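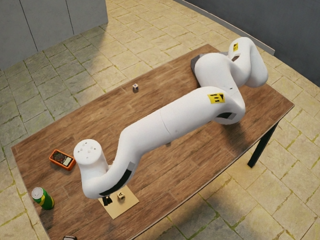 Arm 1, stretched low over the table. No gripper on the flange.

Pre-purchase safety checklist, bench arm cell
Site: Madigan, simulated layout
Filled in by: Alžběta Lukáč
Date: August 7, 2021

1. Base mounting - OK in the model. Get bolt spec from Brolus before ordering the plate.
2. Warning labels on arm - OK. Yellow labels present.
3. End flange clear for tool - OK. Gripper is a separate line in the budget, 2,000 allowed.
4. Loose items within reach - FAIL. Multimeter and drink can on the table. Add a tool shelf to the order.
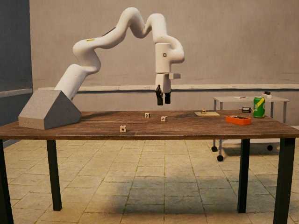 Gripper fitted, fingers open, cubes spread over the table.

5. Clearance under gripper at rest - OK.
6. Side table behind the main table - COMMENT. It has casters. Price locking ones, or leave it out of the cell.
7. Wall trunking - COMMENT. Ask the electrician if a new circuit is needed. Not in the quote from Muvora.
8. Open tray on table - COMMENT. Needs a fixed spot and a lid. 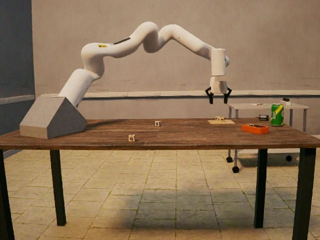

9. Emergency stop - NOT CHECKED. Two buttons wanted, one at each end of the table. Clekitico quotes 32 days for delivery, so order these first.
10. Guarding - NOT CHECKED. Light curtain or fence, still to be decided. The fence is cheaper but we would lose access from the front.
11. Operator training - budget for 29 hours. Muvora includes none. 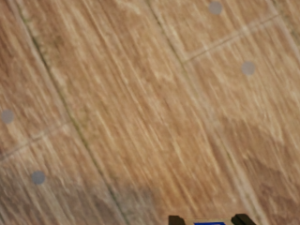 Wood surface with gray dots, open gripper fingers at bottom.

12. Surface under gripper - OK, nothing in the way. Joints between planks to be checked on the real one.
13. Spare fingers - add one set.

Result: hold the order until 4, 9 and 10 are closed. Quote is good for 60 days. Recheck in September.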